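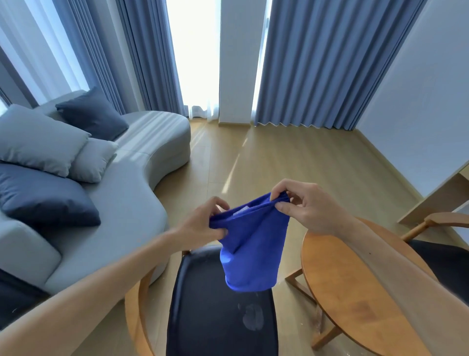 Figure 4. A blue household textile held open at its upper edge, with the small white label visible just inside the opening.

3.2 Legibility and survival of care labels

The second part of the study deals with the labels themselves. In the first part we asked the households which textiles they own and how often they wash them; now we wanted to know if the information needed for correct washing is still present on the article. This question is seldom asked in the literature on domestic laundry, where it is usually assumed that the user can read the label and decides freely to follow it or to ignore it. Already in the pilot phase in March it became clear to us that this assumption is too strong.

We examined 956 textile articles coming from 100 households in the towns of Zadow and Clulitz. The articles were divided into four groups: towels and cloths, bed linen, knitted garments, and other garments. Socks and underwear were excluded, as these are often sold with the washing instructions on the package only. For each article we noted the position of the label (Figure 4 gives one case of a label close to an opening), its material, and the state of the print. The state of the print was judged with the Pidari scale, which goes from 0 (no print can be recognized) to 4 (all symbols and all text can be read at reading distance without effort). Two persons judged every label separately. When they did not agree, the label was judged again by Hortensia Fuentealba, who did not know the first two results.

A label was counted as missing only if a rest of it, or the holes of the seam, could be found. Articles without any such trace were put in a separate class, because we cannot say if they ever carried a label. This class is large for bed linen, and the reader should keep this in mind when comparing the groups.

The towels and cloths showed the lowest values on the scale. We see two possible reasons. First, these articles are washed at higher temperatures than the other groups, according to what the households reported. Second, many of them carry printed satin labels, and in our material the woven labels kept their symbols better in all groups. We could not separate the two effects, for woven labels were rare among the towels. A laboratory test with both label types on the same fabric would be needed.

The position of the label also had an influence, but a smaller one. Labels sewn inside a hem or a neck opening were in better state than labels on an outer edge. Cut labels were found mostly in knitted garments, and the participants explained this with itching of the skin. Several of them told us that they keep the cut labels in a drawer, although they could no longer say to which garment a label belongs.

Our results agree in general with the earlier survey of Alarcón, who examined 200 articles from second-hand shops and also reported weak print on towels. A direct comparison of the values is not possible. Alarcón used a scale of three steps, and the age of the articles was not recorded there. In our study the age was given by the owners from memory, and for older articles we consider it as an orientation only.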